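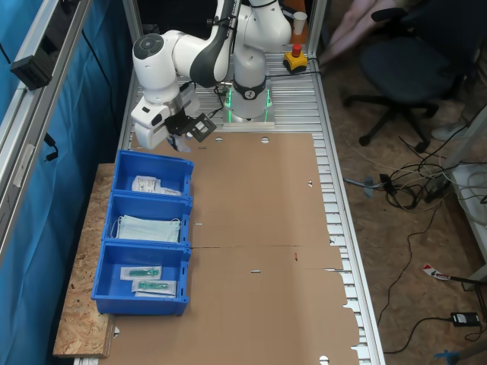 Hedvig Öberg wanted to know, when the packing cell was first mentioned at Grindmont, who was going to teach the thing, and whether that person would still have a job when the teaching was done. She asked it in front of everyone, with her coat already on, and I've opened this talk with her question ever since I started giving it.

(Pause. Let them read the title. Say thank you to the organizers and to Sjöberg for the room.)

So, good morning. I'm going to talk for a while about small medical supplies – masks, dressings, syringes in their packets – and the people who sort and pack them, and what happened to their working day when some of the picking went over to an arm. I'm not an engineer. I ran the supply floor for a long time and I still think like somebody who runs a supply floor, so if you came for the control software, Dehua Zou is on after lunch and he's much better at it than I am.

First, the work as it was. An order for a clinic came down as a paper slip. You took the slip, you walked the bins, you came back with your hands full, you checked it against the slip and you packed it. On a normal day the floor sent out 604 kits. People were good at it, and proud of it too, and I want that understood before I say a single word about sore wrists. (Don't rush this part. Last time I rushed it and somebody came up afterward quite upset.)

Sore wrists, then. And shoulders, and the lower back for anyone who'd been there more than a few years. Hae-won Yook kept a notebook of who had swapped off which station and why, and when she finally showed it to me in February I was ashamed I hadn't asked for it sooner.

What we bought. The arm came through Cinell, and the order software is Meltley, which some of you will know. We began with one table and a few kinds of item, each in its own bin, laid out the way the packers laid them out for themselves. That was Cayetano Benítez's doing. The first plan had the bins wherever suited the installer, and Cayetano moved every one of them and said, gently, that a person would have to refill these all day and might as well be able to reach.

(Slide with the floor plan. Point at the old walkway and the new one. Mention the emergency stop here – everybody on the shift learned where it was and pressed it themselves on the first morning, including me.)

Now for what changed, and I'll try to be fair to both sides of it.

The walking went down, a lot. Most people liked that. Njål Kvam didn't, and told me so, because walking the bins was when he talked to people, and standing at a check station he only talked to the label printer. I had never thought of the walk as anything but wasted time! We've since put two check stations facing each other, which helped, though he says it isn't the same and I believe him.

The checking got harder. When you've picked a thing with your own hand you more or less know what it is. When it arrives in front of you, you have to really look, and looking all day is tiring in a way our old break schedule didn't allow for. We changed the breaks – shorter and more of them – and I wish we'd done it in week one and not week nine.

Then there's the question of whose mistake it is. Early on, a kit went out with a dressing missing, and three people apologized to me for it in one morning. None of them had packed it. So we wrote down plainly that a missed pick goes in the log as a missed pick, with no name beside it, and the apologizing stopped after a while.

(If time is short, skip the next bit and go straight to Hedvig.)

Pay. We had a trainer's rate, an extra 95 a month, for anyone who signed on to show the arm new items and sort out its bad grips. I was told it was too little, and it probably was. It did make the point that this was skilled work, and the people who took it up were mostly the ones who'd been packing longest, since they knew how a soft packet slides and how a stiff one doesn't.

And Hedvig. She signed on as a trainer in the second group, with some grumbling. She's still at Grindmont, she runs the afternoon shift, and when a new item comes in she's the one who decides whether the arm gets it or a person keeps it. She has turned down quite a few. I've learned to leave those decisions alone.

(Questions. Someone always asks about headcount – say that two people retired and weren't replaced, say it straight out, and give them time to respond. Water is on the left of the lectern. Dehua needs the clicker back.)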